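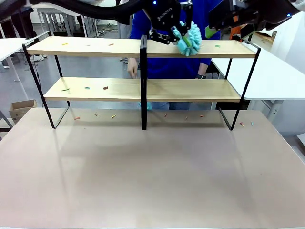
Shelf dusting task, fixed camera. Duster in the left gripper, pressed on the right half of the upper board.

Grasada Shelf Dusting: Force Fault Subset

Release notes and data card
Maintainer: Mali Wynne
Last changed: Jun 14, 2022

Summary

The full Grasada shelf set holds 3000 episodes of a two-armed robot clearing small debris from a two-tier shelf with a microfibre duster. In 234 of them the force reading at the left wrist was wrong. Those episodes have been taken out of the main set and are published separately in this folder. They should not be used to train anything that controls contact force. They may be of use for fault detection, and the video is sound.

Please read the section on safety before repeating the task on your own hardware.

What went wrong

The left wrist sensor is zeroed at the start of each episode with the arm at its rest pose and the gripper closed on the duster handle. The zeroing call is made by Randex, our logging and control program. In one version of Randex the call returned before the arm had stopped moving. The offset was then taken from a moving arm, and the value stored was too high by an amount that changed from one episode to the next.

Two things followed. The logged vertical force is lower than the true force for the whole of an affected episode. The contact limit, which is meant to lift the arm when the downward force passes a set value, used the same corrected reading and so acted late or did not act at all.

The fault came to light when the shelf shifted on the tabletop during a stroke along the upper board and the log showed a force too small to have moved it. A hand gauge placed under the duster gave a reading well above the logged value. All recording was stopped at that point and the Randex version was withdrawn.

The right arm was not affected. Its sensor is zeroed by an older routine that waits for the joint speeds to settle.

How the episodes were picked out

Every episode has a short still period after zeroing, before the first move. With a correct offset the left vertical force in this period sits close to zero. We took the mean over the first 30 samples and flagged any episode where it lay outside the noise band measured on a known good day. Each flagged episode was then checked by eye against the joint speed trace.

The test will miss an episode if the arm was moving at nearly constant speed when the offset was taken. Mali Wynne went through the episodes recorded next to flagged ones and found no such case, but the rest of the main set has had only the automatic test.

Contents of each episode

video_fixed: colour video from the fixed camera
joints_left, joints_right: joint positions and speeds
grip_left, grip_right: commanded and measured jaw opening
force_left: as logged, wrong in this subset
force_left_est: our estimate of the true value, see below
force_right: as logged
stop_event: time and cause of any stop, empty if none
person_in_reach: yes or no, marked by hand from the video
debris_layout: free text, written before the episode

Values in force_left_est are obtained by taking the still-period mean away from force_left. This removes the constant part of the error only. The duster is soft and its strands load the sensor unevenly as they flatten, so the estimate is poor in the first moments of contact. Do not treat it as ground truth.

The order of stop_event times was checked against the controller log. Eight episodes have a stop in the controller log and none in Randex. The controller log is right, and stop_event has been filled in from it.

Safety

The contact limit in Randex is a software limit. It was never a protective device, but our written procedure at the Panagiotou site let people stand within reach of the arms with only that limit and the emergency stop in use. With the wrong offset the limit could not be relied on. Nobody was hurt. We have treated the matter as a near miss.

Changes made since:

Zeroing now waits until all joints have been still for a set time, and fails with an error if they do not settle.
The offset is compared with the last good value. A large change stops the episode from starting.
The force limit in the arm controller itself has been lowered, and is tested with the hand gauge before each session.
Arm speed is reduced whenever anyone is within reach, and a second person must hold the emergency stop.

If you use the same control code, check your version. The bad call is named gredon_zero_fast and is found in the Gredon driver module. It has been removed, and any script that still calls it will fail at start-up. Do not put it back to get an old script working.

Known limits

Debris pieces are small and vary in colour, and some are hidden by the duster or by the arms for part of an episode. The layout notes give rough places only.
The arms often cover part of the shelf in the fixed view.
People are visible in the video. Follow the terms in the licence file on sharing stills.
The marking of person_in_reach was done by one person and has not been repeated.

Main set users

Copies of the main set downloaded before the November before last carry no affected episodes. Later copies should be compared with the file removed_ids.txt and any matching episodes deleted. Models already trained on force_left from such copies should be retrained before they are run on an arm.

Reports of further bad episodes go to the maintainer, with the episode number and the first samples of force_left.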